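Fecal Transplants for Ulcerative Colitis: Questions We Get, and What the Evidence Supports

Is this a cure?
No. Some people with ulcerative colitis go into remission after a fecal microbiota transplant. Many don't, and of those who do, a fair number relapse. Any clinic using the word "cure" on its front page should have to explain what it means by it.

But it works for C. diff, doesn't it?
For recurrent C. difficile infection, yes, and the evidence there is strong. That is a different problem. C. diff takes hold when the normal gut bacteria have been knocked down, so putting them back makes obvious sense. In colitis the immune system is involved, genes are involved, and it still isn't clear whether the altered bacteria are a cause of the inflammation or a result of it. Success in one disease gets borrowed to sell the other.

What did the Lucero trial show?
Less than the press release suggested. It enrolled 74 adults at 2 hospitals and compared donor stool with the patient's own stool, given by enema. More people in the donor group were in remission at the end of treatment. The difference was real but modest, and the follow-up stopped at 22 weeks. For a lifelong disease that is a short look. The paper also counted remission by symptoms first and by colonoscopy second, and the colonoscopy results were weaker.

What about the Kornis registry? It has far more patients.
It has 2,643 entries, and size doesn't fix its main weakness. There is no comparison group. Patients entered their own results, many had changed their other drugs during the same months, and people who felt worse may well have stopped reporting. A registry like this is useful for spotting side effects. It can't tell you whether the treatment worked.

Are the capsules as good as a colonoscopy or enema?
Unknown. Skumodon, the freeze-dried capsule, has been compared with placebo in one small colitis study and with the other routes in none that we could find. Easier to take, certainly.

Can I use a home stool test to see if I'm a good candidate?
We wouldn't pay for one. Trivard and similar kits give you a "diversity score," but no agreed score predicts who will respond. Send two samples from the same week and you may get two different answers.

Does the donor matter?
Possibly a great deal. Some trials saw most of their good results come from one donor, which led to talk of "super donors." The idea is interesting and poorly tested. What matters for safety is screening, and that rules out doing this at home with a relative's sample. Serious infections have been passed on this way.

Should I change what I eat instead?
Eat fruit and vegetables if you tolerate them. During a flare, ask your care team about fiber. No single food has been shown to put colitis into remission, whatever the supplement sites say.

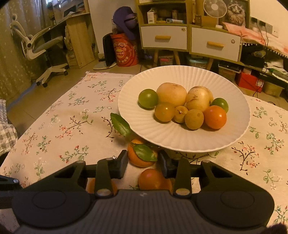 Should I stop my medication before a transplant?
Not on your own. Stopping a drug that is holding the disease down is a known route to a flare. Take the question to your gastroenterologist, and ask whether a registered trial is open near you.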